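Mirthorpe Reader Guide
Section 4: Setting up a series shelf and posting your first review

Before you start, you'll need a Mirthorpe account and at least one book marked as read. If you brought your library over from Handard, wait until the import notice has gone from your home page. Large libraries can take a while.

4.1 Make a series shelf

1. Open My Books and choose New Shelf.
2. Type a name. Names can be up to 126 characters, including spaces.
3. Under Shelf Type, pick Series. The default is Plain, and it can't be changed once the shelf is saved.
4. Search for the first book by title or author and select Add.
5. Choose Find Others in Series. Untick any you don't want.
6. Select Save.

Note: Companion novels and novellas are listed under Related, not in the main order. To place one between two books, drag it by the grey handle.

Note: Some translated series are numbered differently in each country. The Murín fantasy books, for instance, run to 4 volumes in the Avbridge edition and 2 in the omnibus. Match the edition to the one on your own copy before you write anything.

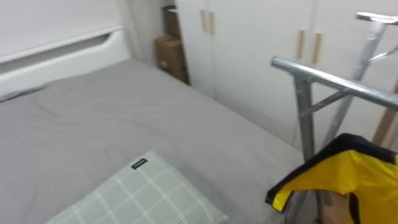
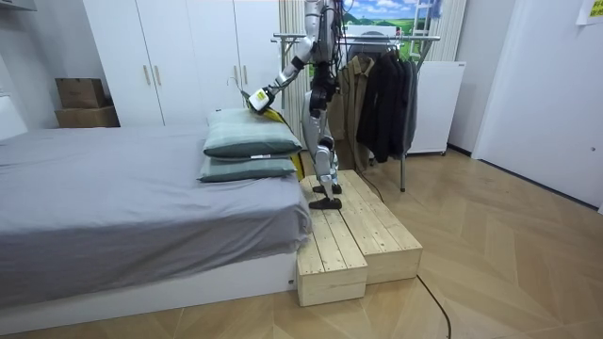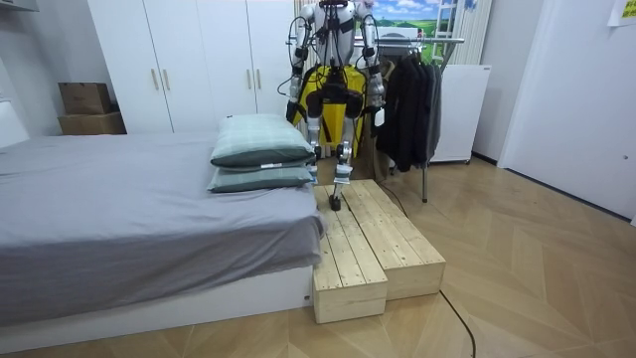
The bed with its grey sheet and headboard (first picture); the wooden step platform at the foot of the bed (second picture).

4.2 Write and post a review

1. Open the book's page and choose Write a Review.
2. Give it a star rating. Half stars are allowed. You can leave the rating blank if you didn't finish the book.
3. Type your review in the box. The limit is 2000 characters, and the counter turns red when you go over.
4. To hide part of the text, highlight it and choose Spoiler. Readers will see a coloured bar until they select it.
5. If the publisher or author gave you the book, tick Advance Copy.
6. Choose Preview, check the spoiler bars, then choose Post.

Caution: Spoiler bars don't carry over to email digests. If your followers get your reviews by email, keep plot endings out of the first paragraph.

Caution: Deleting a shelf also deletes the reading dates stored on it. Reviews are kept.

4.3 If your review doesn't show up

Refresh the page first. New accounts have their first review held for a moderator, and the status line will read Waiting. If it reads Returned, open it to see the moderator's comment, make your changes and post again.

Questions about imports go to Geeta Kandpal and questions about held reviews go to Chak-lun Tseng, both through the Contact page.

Section last revised Dec 10, 2018.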